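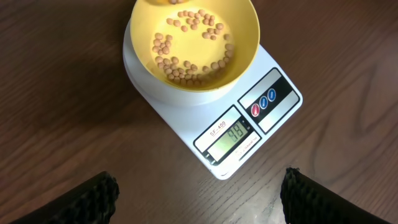 April, music listening pilot, notebook 2

9:40 am
Second round of the evening-TV vs. music thing. Sleep diaries back from the Mistcombe group, 83 of 92 returned. Better than last time. Teófilo chased the stragglers by phone, two said they'd mailed them, we'll see.

Reminder to self what we're asking: does an hour of a familiar sitcom before bed change self-rated mood next morning compared with an hour of quiet music. Everybody does both, two weeks each, order drawn by lot. Nothing fancy. No claims about sleep quality from this, diaries are too crude and Hernán will have my head.

Entering scores now. Mood line is 0 to 70 mm on the printed sheet, NOT 100. The print shop shrank the page and we only noticed after they'd gone out. All sheets are from the same batch so it's consistent, just rescale at the end. Do not rescale by hand as you go!! (I did this on the first dozen, had to go back and undo.)

10:55
Done through the Pindon folder. Odd ones:
- one person drew a smiley at the end of the line instead of a mark. Measured to the middle of the face. Flagged.
- one wrote "fell asleep on couch, show still going" for five nights running. Counts as exposure? Asked Hernán. He says keep, code separately, see if it matters.
- a couple with the same handwriting on both diaries. Set aside, Teófilo to call.
- someone listed a cat as a co-viewer. Fine. Leave it.

Free text is more useful than I thought it would be. Lots of people say they laughed more when somebody else was in the room. We didn't ask about company at all in round one, stupid omission. There's a box for it now but half leave it blank. Next version put it at the top, next to bedtime.

11:30
Hernán came by. Main points before I forget them:
1. Don't call it "laughter therapy" in the write-up. We didn't measure laughing.
2. Episode choice. We let people pick their own show, so "familiar" means wildly different things. One person's comfort show is a hospital drama with a stabbing every week. He wants a fixed list. I think a fixed list kills the familiar part. Argued, no decision.
3. Drop the caffeine question or ask it properly. "Some" is not a dose.

He's right on 1 and 3.

1:15 pm
Lunch, then the Puma spreadsheet froze and ate the last hour of entries. Retyped from paper. Saving as a new copy after each folder from now on, initials in the file name pls.

Quick look at the raw means, which I said I wouldn't do. TV weeks slightly up on music weeks in the older half, nothing at all in the younger half. Spread is enormous. Could easily be who happened to send diaries back. Not telling anyone yet, Teófilo has a bet going.

2:50
Budget. Avach quoted us for printing the next round, more than 400 booklets, stapled, two-color cover. Don't need two colors. Asked for plain. Also asked them to send a proof at ACTUAL size this time and I'll put a ruler on it myself.

4:10
Teófilo reached the same-handwriting couple. Wife filled in both because his glasses were broken. He told her the numbers, she made the marks. Keeping them, note in the log.

Left to do:
- last nine diaries, if they come
- second person to re-measure a sample of the mood lines (Teófilo, not me, I've seen the means)
- rewrite caffeine question, cups and time of last cup
- ask Hernán again about the show list, bring the free text along
- thankyou letters, still have the old phone number on them, fix before printing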